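The Last Ferry out of Odport

You know the sound a siren makes when it's only a test? It sort of clears its throat first. There's a click, then a hum, then the long climb. Everybody in Odport had heard it on the first Monday of every month since they were babies, and everybody went right on buttering toast.

This one had no click.

I was on the seawall with my shoes off, eating peaches out of the can, and it just started at the top of its voice. The gulls went up all at once. I remember thinking how beautiful they looked — I really did, hundreds of white wings with the sun coming through them — and then I looked past the gulls and saw that the harbor was leaving.

I don't know how else to put it. The water was walking away. Boats that had been bobbing a second ago were lying down on their sides in the mud like tired dogs, and there were crabs running everywhere, and an old bicycle, and a whole set of stone steps I had never seen in my life. They went down and down from the foot of the wall toward a place where no steps had any business going.

My sister would have run for the hill. My sister was smart. I put down the peaches and put on my shoes.
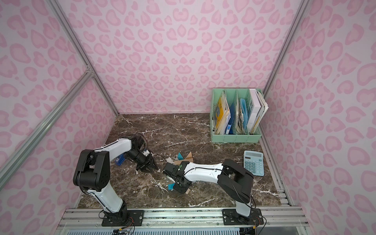

Part 2, "The Steps"

There were 100 of them. I know because the numbers were cut right into the stone, one on each step, and I read them out loud all the way down to keep from thinking. The siren got thinner behind me. By the fifties it was no louder than a kettle in somebody else's kitchen. By the nineties I couldn't hear it at all, only my own breath and a steady dripping, and it smelled like pennies and wet rope down there, and I was so scared and so happy that I laughed.

Because I knew where I was! Grandma used to tell us about Zutcombe, the town under the town, every winter when the power went out. She told it differently each time. Sometimes it drowned because of a greedy mayor and sometimes because of a bell that got rung at the wrong hour. My sister said it couldn't be both. But the door at the bottom was always the same in every telling, low and round-topped, with a fish for a knocker.

I took hold of the fish. It was warm.

"You're late," said the door.

It didn't have a mouth or anything. The voice just came through the wood, cross and creaky, the way a person talks when you've gotten them out of the bath.

"I didn't know I was coming," I said.

"You people never do. Over three hundred years I've been holding this, and does anyone bring so much as a can of oil? Well, what's the number?"

"What number?"

"For the lock, child. The tide won't stay out forever. It's already turned at Botunmont."

Botunmont was the lighthouse, nine miles up the coast. I'd been there once on a school trip and thrown up on the bus. I tried to work out how fast a wave could cover nine miles and then I quit trying, because my knees were starting to go.

A number. I thought about Grandma at the kitchen table with the candle stuck in a jelly jar. I thought about how she finished every single version, with the mayor or with the bell, by tapping the back of my hand. Three taps, then seven, then eight, then eight. I always figured it was a tickling game. It never did tickle much.

"3788," I said.

The door was quiet for so long that I thought I'd blown it. Then something heavy slid back inside the wood, and there was light all around the edges, yellow as butter.

"She had your chin," said the door, a lot more gently. "Wipe your feet."

I heard the water then. It came from behind me and above me and it was louder than any siren. I wiped my feet — one, two, on a mat that said WELCOME in letters made of shell — and I jumped.

Part 3 goes up next Saturday, and I can't wait for you to see what's on the other side of that door. I've been carrying this town around in my head since October, and it keeps growing new streets when I'm not looking. Thank you to everyone who wrote in after Part 1!

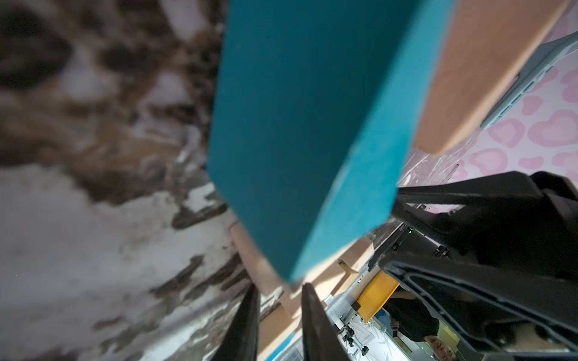

Sjögren wrote that the door had to be lying about the tide at Botunmont, "because a door that's been shut that long can't know what's going on nine miles away," and wanted to hear what became of the sister on the hill. She gets the whole of Part 4.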